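Stutenard S20 Square Table

Square occasional table with rounded corners and a cable grommet. Supplied flat, for assembly on site. Trade and single-unit orders accepted.

The S20 is the smallest of the fixed-height tables in the Stutenard range. It is made for Sikell by the Vernent works and replaces the earlier S18, which had square corners and no cable outlet. The frame and the leg fixings are unchanged, so S18 legs may be reused with an S20 top.

Dimensions

Top: 700 x 700 mm
Thickness of top: 20 mm
Working height on standard legs: 787 mm
Working height on raised legs: 810 mm

The two heights are set by the choice of leg and cannot be altered after ordering without changing all four legs. The raised leg is meant for standing tasks of short length and for use with a high stool. Neither leg has a castor option.

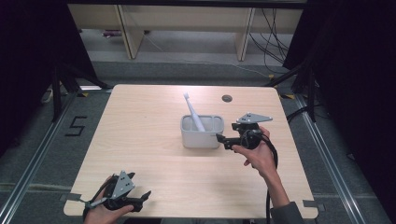

Tops are sold in three finishes: pale, mid and grey. The pale finish is held in stock. Mid and grey are made to order and leave the works in the November and March batches. Batches are not colour matched to each other, and customers who need several tables to stand side by side should order them together. Small differences in grain and tone within a batch are normal and are not accepted as grounds for return.

Cable outlet

The grommet is set near one edge of the top and passes straight through to the underside. It takes most moulded plugs of the small two-pin kind. A three-pin plug will not pass, and the lead has to be fed from below with the plug left under the table. A clip-on tray for a socket strip is available separately (part S20-T) and screws into the two pilot holes beside the outlet. Tables ordered without the outlet carry the suffix N and cannot be drilled later without loss of the surface guarantee.

Load

The top is rated for an even load only. Heavy items should be placed over the frame and kept away from the corners, which overhang the legs on all sides. The table must not be used as a step or a seat.

Use and care

Wipe the top with a damp cloth and a little washing-up liquid, then dry it. Do not use scouring cream, wire wool or any cleaner containing bleach.
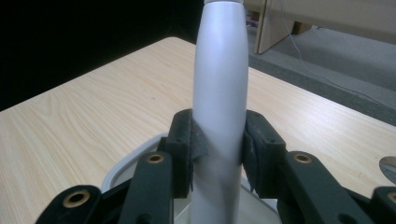
Standing water is the most frequent cause of damage to the surface, and most of it comes from small items used in washrooms and treatment rooms. Any ring should be dried off the same day. A coaster or shallow tray is advised under tall containers, above all those that narrow towards the top, such as a smooth grey-white cylinder with a matte finish, where drips can run down the side and collect at the foot. Glass and unglazed pottery should stand on felt — the finish resists wear but will take a scratch from a rough base.

Assembly

One person can fit the legs with the key supplied. Lay the top face down on a blanket, fit all four legs loosely, then tighten in diagonal order. Check the bolts again after a month of use. Each foot has a screw adjuster for uneven floors.

Ordering

Orders under the Tshabalala framework should quote the framework reference and the full part number, including the suffix for leg height: L for standard, R for raised. Spare legs, feet and grommet caps are sold singly. Delivery is to the ground floor — carriage upstairs is quoted on request.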